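Search this site Search Go

September, late evening

I have been meaning to write all day and now it's nearly bedtime and my tea is already cold, but I want to get this down while it still makes sense to me, because tomorrow Joaquim will have a theory and then I'll only remember his.

The arm lost its idea of which way is up again. We are still in the simulator, thank goodness, so nothing got hurt except my pride and one afternoon. I had the new wrist settings from Grunent loaded and everything went along sweetly for 76 runs. I was even humming. Then on the next one the wrist rolled over when it should have stopped, kept on rolling, and the whole arm went sailing off toward the wall as if it had somewhere better to be. The safety stop is supposed to catch that. It didn't! I sat there with my hand over the keyboard waiting for the red banner, and the banner never came, and in the end I stopped it myself.

I went back through the log with a sandwich in one hand. The joint limit was written in the file, plain as day, but the Zuvcombe controller was reading an older copy from before the summer, the one with the wide limits we used for the Paiva demo. So the stop was working to the letter, only to the wrong letter. I have looked at that folder 100 times and never once opened the second file. I felt rather sick about it, thinking of the real arm over at Brivimex and how close Olga's bench is to it.

I called Olga Guerreiro straight away (she was in the car, poor thing, and had to pull over) and asked her to leave the real one switched off until we have both checked her copy. She was so kind about it. She said she'd sooner have a dull week than an exciting one, and she is going to tape a note over the switch.

I saved the wrist camera view from the moment I stopped it, and I'm putting it in so I don't talk myself into thinking it was a small thing.

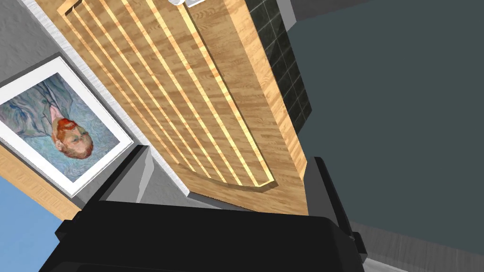
Wrist view when I hit stop - poor Van Gogh on his head.

It's a pretty room when you see it the right way up, and I do like those lit strips between the slats. I had never looked at them properly before today.

Joaquim Carrilho came by at 7 with soup and wanted to delete the old file on the spot. I wouldn't let him - I want to see the fault happen again first, with him watching, and then change one thing at a time. We tried it 2 times before he had to leave and it behaved perfectly both times, of course. So I don't quite trust my own explanation yet. The limits are wrong, that much I'm sure of, but why the wrist started rolling in the first place I couldn't tell you.

Tomorrow: start from the same run, ask Olga to read me the limits over the phone, and wash Joaquim's soup pot before he asks for it.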